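Setting the Table at Jeralmont: A Small Gallery

by Shiuli Bandara

I have been meaning to put this page together since the start of fall, and every time I sat down to do it somebody called me away to look at a sample or taste a soup. So please forgive the long gap between galleries. For those of you who are new to these pages, Jeralmont is our shared dining room and workroom on the second floor of the old Farkex building, and this corner of the website is where I keep a record of how the tables come together, from the bare wood on up.

We spent most of October on plates, mats and tabletops. I know that sounds like a small thing to spend most of a month on, but a table is what you have under your hands for an entire meal, and I grew up in a house where you could tell what kind of evening it was going to be by what my mother put down first. If the striped mats came out, there was company. If the plates went straight onto the wood, it was family, and you were probably going to be asked about school.

The tables themselves are pale and plain, and that was Heidrun Kuster's doing. She had her heart set on a light top from the beginning, even when the rest of us were leaning toward something dark that would hide the coffee rings. Howard Pearce went back and forth with her over it for a good two weeks (very politely, with a lot of photos sent late at night), and in the end we all gave in, and I am so glad we did. With the dark gray carpet underneath, anything darker would have swallowed the room whole. The rounded corners were Howard's one request. He has a bad hip and walks into things, and he says he has not had a bruise since we got them.

The mats took longer. We ordered samples in a plain oatmeal, a deep blue, and the gray and white stripe, and we lived with all of them for a while. The oatmeal vanished against the wood. The blue was lovely in the morning and gloomy by four o'clock. The stripe just kept ending up back on the table, the way a favorite sweater keeps ending up on the chair. Shanthi Roy says it reminds her of the dish towels at her grandmother's place in Sirnunham, and once she had said it I could not see it any other way.

And then the plates! We went with white ones from Samarakoon with a gray rim, and I will admit I was doubtful when I saw them in the catalog, where they looked a little cold. On the wood they are another thing entirely. The rim gives your eye a place to stop, so a simple piece of toast looks as if you meant it.
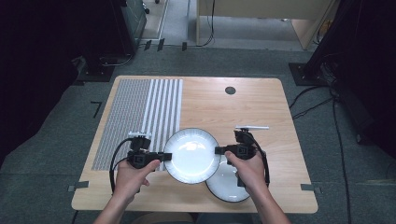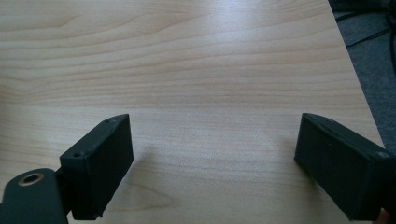 First, two white plates with the striped mat at the left. Second, a closer look at that wavy pale grain, with a soft patch of light on it.

I could look at that grain all day. When the tables first arrived I caught Sizwe Engelbrecht running his palm over one of them, over and over, with his coat still on. He used to work in a furniture shop and has strong feelings about wood, and he told me that he likes a top where the lines wander a bit. We have tried ever since to seat people so that everybody gets a nice stretch of it next to their plate, though I doubt a single guest has noticed.

A few of you wrote in after the last gallery with questions about money, and I don't mind sharing. The mats, with the extras we put by for spills, came to $291. The plates were $700 for the full order, and shipping on them was another $87, which made Howard go a little quiet. I had hoped to talk them down on the shipping and did not manage it, so if any of you are better at that sort of phone call than I am, please come and see me before we order the bowls.

Some notes on looking after everything, which I am putting here because I keep writing them on scraps of paper and losing the scraps. The tabletops get a barely damp cloth and then a dry one, going with the grain. Please don't use the lemon spray from under the sink, it leaves a film that takes ages to get off. The mats can be wiped down and should be stored flat in the wide drawer. Heidrun rolled a few of them up in September and they spent a whole week trying to roll themselves back up in the middle of dinner. The plates go in the lower cupboard in short stacks with a paper napkin between each one, and the tall stacks I keep finding are, I think, the work of someone in a hurry. You know who you are, and you are forgiven.

When you set a place, start with the mat and give it a moment before you put down the plate. Step back and look along the edge of the table. I like the mat to run square with the side, and Shanthi likes hers on the slightest slant, and we have agreed that whoever sets the table gets to choose. The plate can sit on the mat or straight on the wood. I used to be strict about that, and then one evening Sizwe set a whole table with the plates on the wood and the mats in the middle for the serving dishes, and it was so pretty that I had to take back everything I had ever said on the subject.

What's next? Bowls, as I mentioned, and then glasses, and I would dearly love some cloth napkins if anybody has a good source. Shanthi is for a mustard yellow and I am for a soft green, and we have pinned a scrap of each to the board by the door so you can tell us what you think as you go past. Please be kind about the mustard, she has put real thought into it.

Thank you to everyone who carried boxes up the stairs, and to Heidrun for being stubborn about the wood. I'll add more pictures to this page once the bowls are here.

Page last updated October 21, 2024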